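Teaching a small model to hum

I spent most of March trying to get a small sound model to continue a tune I hummed into it. The project is called Stalaveo and it lives on an old desktop in my flat in Windale.

The training set is 1381 short clips, all of me humming, recorded in the evenings. I cut each one to 20 seconds and threw out the ones with traffic on them. After 1000 passes the model could hold a note. It could not decide when to stop holding it.

I tried two things. The first was a plug-in called Triltetach, which marks where a phrase ends. It works on singing but gets lost on humming, as there are no consonants to catch. The second was marking the breaths by hand — slow, dull work, and much better.

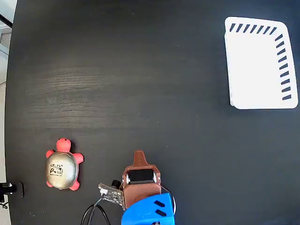
Issue 20

The newer version breathes in the right places, more or less. It still goes flat on the way down, and so do I, so I can't blame the model for that. Next I want to feed it the Aoun recordings, which are all low notes, and see if it keeps my bad habits.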